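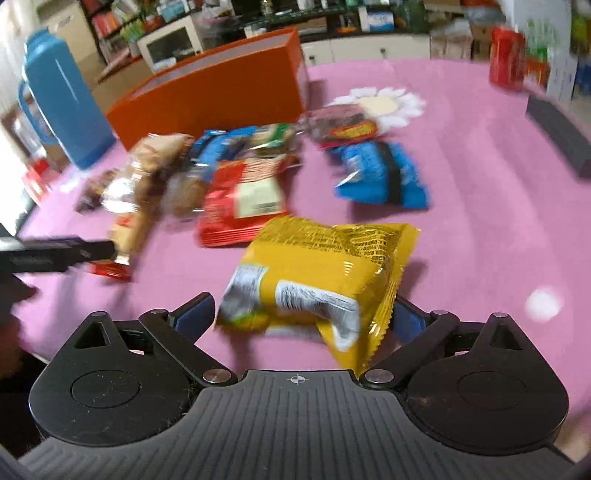 22 March 2026

Equipment list for Plaria, second go. First one was a wish list and got sent back, fair enough. This one has to be something purchasing can read without me standing next to them. Due in April, before the quotes lapse.

Putting down what we need, what we want, what can wait. Then the open stuff at the bottom.

## Hand-held grippers

Want 2 more. Iswood quote is $1,414 each, complete, with the mount and a pair of fingers on it. No discount for a pair, asked. They'll do something at larger quantities but we're nowhere near.

Case for buying: two people can work the same table at once, which for the packaged food is most of the point. Snack packets, crinkly film, everything leaning on everything else. One person pulls from the pile and the other one places, or both pull and try to stay out of each other's way. Every time a gripper goes down for a pad change the pair stops. So a spare isn't a luxury, it's the difference between a short day and a full one.

Case against: we could fix what we have. Looked at that. The bodies are fine. What wears is pads, pins, and whatever the triggers are made of. A rebuild from parts is cheaper on paper, see below, but it eats bench time and the bench is already a mess.

Decision for now: ask for both units, be ready to fall back to one plus a linkage kit.

Lead time from Iswood is "three to five weeks" and last time it was the long end and then some. If the order doesn't go in by the middle of April we're borrowing from the other table again.

## Linkage + pivot kits

Siregar has these, $293 per kit. Arms, pins, washers, the little circlips that go under the bench and never come back. One kit rebuilds one gripper.

Compared to a new unit that looks like a bargain until you think about who does it. Rebuild is most of an afternoon if the old pins come out clean. They dont always. Also after a rebuild the opening has to be measured again and the numbers in the sheet updated, and we have forgotten that step before and paid for it.

One kit. Definitely one. Second if there is money left.

Note: ask Siregar whether pins are sold seperately. The website says no, the person on the phone last fall said yes, the invoice said nothing. Pins are all we really go through. Would much rather buy a bag of pins than whole kits with arms we don't need.

## Finger pads

Cekside, $77 a set. This is the line that hurts because it repeats.

Pads on slick film are a consumable, treat them like tape. They go shiny, then they start letting the packets rotate. You get hold of a bag by one corner and the other end swings down. Cleaning helps for a bit. Alcohol wipe, dry cloth, good for a session, then back to slipping. I've stopped trying to stretch them.

Had been buying single sets whenever somebody complained. Shipping on a single set is silly. Buy the quarter's worth together this time.

Softness: the softer compound holds puffed packets better without squashing them, but wears faster and picks up lint off tablecloths like you wouldn't believe. The regular one lasts and squashes more. Ordering regular as the default plus a soft set to try on the puffy stuff. Don't mix the two on one gripper. Somebody did, it pulled to one side, took a while to work out why.

Color doesn't matter, whatever they have.

## Household props

Small money, annoying to account for. Purchasing wants a category and there isn't one for chips.

What I'd like is a standing allowance rather than receipts in an envelope:

- packaged food, mixed. Stiff film, soft film, clear wrap. Variety matters more than quantity
- tablecloths, plain and printed. Prints are good, the pads don't care and the vision side wants them
- boxes and trays to put things into. Open top, something with a long side so there's room to miss
- kitchen odds and ends for clutter. Pitchers, cans, cartons. Secondhand is fine, better even

Packets get tired. After enough handling the seals split and the film goes soft and it doesn't behave like a fresh one. Swap them on a schedule, not when they burst. Crumbs in the linkage = another afternoon.

Do NOT buy all one brand in one size because it's on offer. Did that in the winter and ended up with a whole batch where every pickup looks the same.

## Lighting

Wasn't on the first list, should have been.

Rooms with a window on one side blow out white at the edge and clear wrap throws glare right back up. Shiny film is hard enough to segment as it is. Options as I see them:

1. Diffuser panel on a stand, put it between the window and the table. Cheap, ugly, works
2. Proper pair of soft lights. Better, but more to carry and more to trip on, and most kitchens are short on outlets
3. Do nothing, call it variety

Honest answer is a mix of 1 and 3. We do want real rooms with real bad light in them. We don't want all of them to be like that. Put a diffuser on the list, no lights this round. Revisit if the reviewers on the data side keep flagging washed-out stuff.

Motion blur is a related gripe. Dim corner + quick hands = smeared packets. Some of that is fixed by telling people to slow down, which costs nothing. Adding it to the briefing card.

## Cases

The ones we have are toolboxes with foam cut by hand. Fingers get knocked in transit. I'd like one decent case per gripper but the Iswood case is overpriced for what it is, a box. Going with generic hard cases and cutting foam ourselves again. Better knife this time. Add a knife.

Dust caps or just a cloth bag inside the case too. The housings collect hair and specks like a sofa does. Doesn't stop anything working as far as I can tell, but if it's on the housing it's near the lens, and that's one to keep after. Lens wipes, a box.

## Arm

Leaving off. I know. The arm is the fun line and it was at the top of the last list and it sank the rest of it. Nothing on the hand-held side depends on it this quarter. When Plaria gets to the replay stage we write a separate request with its own numbers, bench, guarding, power, the lot. Will not sneak it in as "accessories" this time.

Only thing I want decided now is that the fingers we buy fit both. Cekside pads do. Iswood fingers do with an adapter plate, which they say is in the box. Check it's in the box.

## Order of asking

If they cut, cut from the bottom:

- pads from Cekside (can't work without)
- linkage kit, Siregar
- first Iswood unit
- prop allowance
- diffuser
- second Iswood unit
- cases, knife, wipes

Moved the second unit down after arguing with myself over lunch. Looks bad to have both up top. If they're going to say no to something it should be a thing we've half planned to lose. But wipes could go up, they're nothing. Leave it.

Two units alone come to $2,828 before shipping. Put that number in the covering note so it's not a suprise on page three.

## Open

- Iswood: how long is the quote good for. It has a date line and the date line is blank
- does Iswood warranty survive us swapping pins. Suspect not. Ask by email, want it in writing
- Siregar: pins, as above. Also do they still do returns on unopened kits
- Cekside: minimum order on the soft compound?
- purchasing: which code for food. Last time it went under office supplies and got queried
- who signs for deliveries in April, the week I'm out. Someone needs to open the boxes when they come, not stack them by the drawers
- old pads: keep a worn set, labelled, for comparison. The rest can go

Bench note so I don't lose it: number 4 gripper closes a hair late on the right. Didn't get to it today. Could be a pin, could be the trigger. If it's the trigger the kit is no help and that changes the fallback plan, so look at it before the list goes out.

Rest tomorrow. Covering note still to write, half a page max.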